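Print this entry | E-mail this entry
2 min read

July, after supper

Second stretch with the Flastirari kit. Hirkari wants the loaner set back when I've put in 20 hours on it, and I have 9 so far. Kosmas and I did towel folding most of the morning, on beds, because the trial sheet asks for soft surfaces. Tables were last time.

The grippers are lighter than the Sandu pair we tried in spring. My wrists are fine tonight. With the Sandu I was done after an hour. The trigger on the left one has a little slack before the fingers start to close, and I kept squeezing too early and picking up the quilt along with the towel. Kosmas says he doesn't feel it. We swapped and he still didn't feel it.

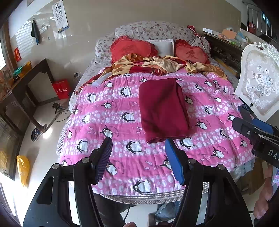

Pads are good. They hold a towel corner without me having to pinch hard, and they let go clean when I open up. Thin cloth is another matter. A pillowcase slid out on me 6 times before I got the hang of coming in flat and pushing down a bit first. The booklet should say that. The booklet is mostly about charging.

The software is the weak part. It dropped the pairing 2 times, and each time we had to restart both units and do the calibration wave all over again. I wrote to Horațiu Toma at Hirkari at lunch. He answered quickly and said there is an update coming, but he didn't say when. He also asked if we would take the support plan. I told him I want to see the update first.

Price is still the question. Grato rents a set by the month and picks up the repairs, and their rate comes out lower if we only work part of the year. Buying from Hirkari makes sense if we keep going through the winter. Kosmas is for buying. I'm not there yet.

Notes for tomorrow: charge both units overnight, bring the long cable, ask Horațiu what replacement pads cost. Try the bath towels, the big ones, and see if the left trigger still bothers me when I'm fresh.

Bed by ten.

Print this entry | E-mail this entry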